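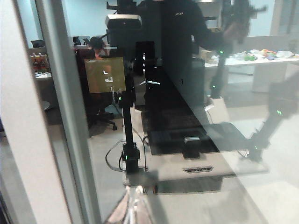
Meinung | Arbeiten und Wohnen

Glas ist eine Pflicht, die jemand übernehmen muss

In Nirnau wird gerade viel umgebaut, und fast überall kommt Glas hinein. Die alte Etage im Deker-Haus, 400 Quadratmeter, hatte früher gemauerte Zimmer mit Türen. Jetzt stehen dort Scheiben in Metallrahmen, dazwischen weiße Wandstücke, und jeder sieht jeden. Über die Vor- und Nachteile für die Konzentration ist genug geschrieben worden. Mir geht es um das Putzen.

Eine Glaswand hat zwei Seiten, und beide werden angefasst. Man lehnt sich an, man zeigt mit dem Finger auf etwas im Nebenraum, man schiebt einen Karton daran vorbei. Dazu kommt die Spiegelung. Steht man schräg vor der Scheibe, liegt der eigene Raum über dem anderen, und man erkennt weder den einen noch den anderen richtig. Jeder Fettfleck macht das schlimmer. Wer solche Wände bestellt, bestellt eine wöchentliche Arbeit mit, und in den Angeboten, die ich gelesen habe, kam sie kein einziges Mal vor.

Im Deker-Haus kostet die Reinigung der Scheiben 550 Euro im Monat. Vergeben ist sie an die Firma Pamel, die jeden Freitag kommt. Das halte ich für einen angemessenen Preis. Seit März wird darüber gestritten, ob man die Termine auf einen im Monat kürzt und den Rest selbst macht. Ich bin dagegen.

Das falsche Werkzeug
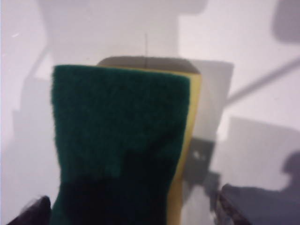 Selbermachen heißt in den meisten Büros, dass jemand nimmt, was an der Spüle liegt. Ein Mikrofasertuch ist selten dabei, ein Abzieher nie. Es liegt dort ein Küchenschwamm, gelber Schaum mit einer dunkelgrünen Scheuerschicht, und mit der grünen Seite geht der Klebestreifenrest an der Scheibe ja wirklich weg. Die feinen Kratzer bleiben. Man sieht sie erst bei tiefer Sonne, dann aber jeden Nachmittag.

Gegen den Schwamm selbst habe ich nichts. Er ist billig, er passt in die Hand, und für eine Pfanne mit angebranntem Rand kenne ich nichts Besseres, sofern sie unbeschichtet ist. Er gehört in die Küche. An der Scheibe hat er nichts verloren, auch die weiche Seite nicht, wenn sie vorher Tomatensoße aufgenommen hat. Wer mit so einem Schwamm über Glas wischt, verteilt Fett und wundert sich über Schlieren.

Man könnte einwenden, dass sich das mit einem Aushang lösen lässt. Das haben wir im Café Quan versucht, wo ich früher am Tresen gearbeitet habe. Drei Farben, drei Zwecke, sauber beschriftet. Nach zwei Wochen lagen alle Schwämme im selben Becken. Das lag an der Uhrzeit: Kurz vor Feierabend greift man nach dem Nächstbesten, und ich habe es auch getan.

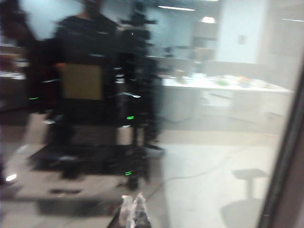
Was ich vorschlage

Die Scheiben bleiben bei Leuten, die es gelernt haben und dafür bezahlt werden. An einem großen Glasfeld sitzt man als Laie bis zu 20 Minuten, wenn es ordentlich werden soll, und danach ist oben links immer noch ein Streifen. Diese Zeit kostet auch Geld, sie taucht nur auf keiner Rechnung auf.

Um alles andere kann sich die Belegschaft kümmern. Ablagen freiräumen, den Boden so weit leer halten, dass man mit dem Eimer durchkommt, Kabel bündeln, Tassen spülen. Dafür braucht es keine Firma. Die Küchenschwämme werden jeden Montag ersetzt und bleiben an der Spüle, und neben das Glas kommt ein Haken mit einem trockenen Tuch für die Fingerabdrücke zwischendurch.

Wem das zu viel Aufwand ist, der sollte beim nächsten Umbau eine Wand aus Gipskarton nehmen. Die wird einmal gestrichen und hält dann einige Jahre. Auf Brusthöhe bekommt sie graue Stellen, das stimmt. Mit denen kann ich besser leben als mit einer zerkratzten Scheibe, die niemand mehr austauschen will.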